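Ticket 740 – Rubber band clear-up, table task
Status: open, lowered to normal
Opened by: Sebastião Lopes
Assigned to: Jeferson Marinho
Site: Skesdale
Customer: Ovberg

Opened 03/07/2024

Ovberg want to know whether the two-arm table can take over end-of-shift tidying in their packing room. The job they picked is loose rubber bands: get them off the table and into the tub. A person does it without thinking. Ours gets part of the way and then starts closing on bare wood. Views of the table below. 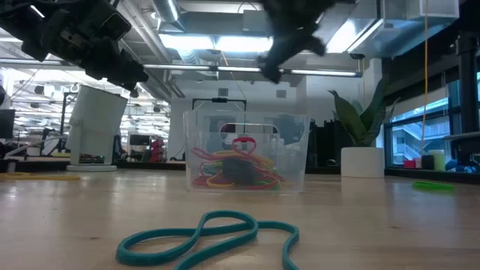
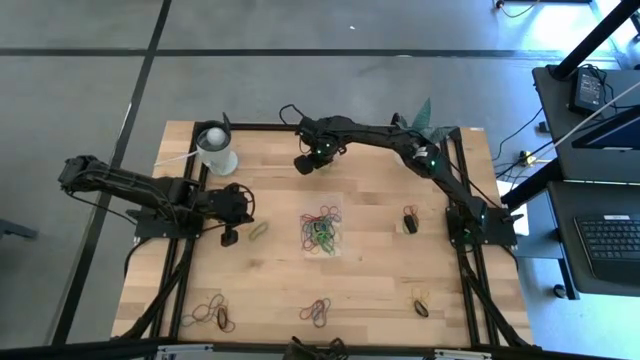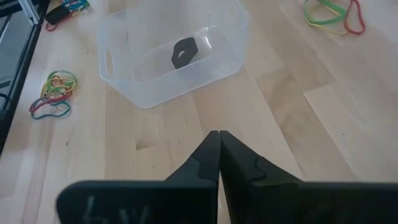
What I see when it goes wrong:
The arm goes to the right area, lowers, closes, lifts, and comes up with no band. It then carries on to the tub and opens over it as if it had one. Single bands lying flat are worst. Piles are easier to grab, but it often takes several bands at once and drops one on the way. It has no idea it dropped one.

Sebastião

Reply – Jeferson Marinho
Is this with the Lacerda settings or the older ones? Also please check the finger tips meet properly when closed. If there is a gap you won't hold a band whatever the software does.

Reply – Sebastião Lopes
Lacerda settings, both arms. Tips checked with a strip of paper, they grip it fine along the whole edge. Recalibrated the wrist camera as well. No change that I could notice.

Reply – Jeferson Marinho
Then I think it's height. The table top is shiny and the depth reading wanders where the lights reflect. A band is so thin that 2 mm too high is a miss. Try this:
1. Let the arm touch the wood lightly before closing, and use that as zero.
2. Slow the last part of the descent.
3. After lifting, look at the tips with the wrist camera before moving to the tub. If there's nothing there, go back.

Reply – Sebastião Lopes
Did 1 and 2. Flat bands are much better now. The touch adds time to every pick, so a full clear takes 270 seconds on a good go. Anyone at Ovberg would do it in a fraction of that with one sweep of the hand.
Step 3 works for bright bands. Dark ones against black fingers it still misses, and it goes back for a band it's already holding.

Reply – Jeferson Marinho
Could put pale tape on the inside of the tips. Claller do a thin one that doesn't add much bulk. Not a proper fix, but it would tell us if contrast is the problem.

Reply – Sebastião Lopes
Tape ordered. Ovberg rang and asked for a straight answer on whether they can leave it alone overnight. I said no. It can do most of the table with someone nearby to pick up what it drops – six runs out of the last batch needed a hand at some point. They are all right with that for a trial but won't pay for it as it stands.

Lowering priority. Still to do:
– repeat with tape on the tips
– try a matt mat over the shiny part of the table
– decide what it should do with a band that hangs over the rim of the tub (at present it leaves it)

Next review with Ovberg is in September. Keeping this open until then.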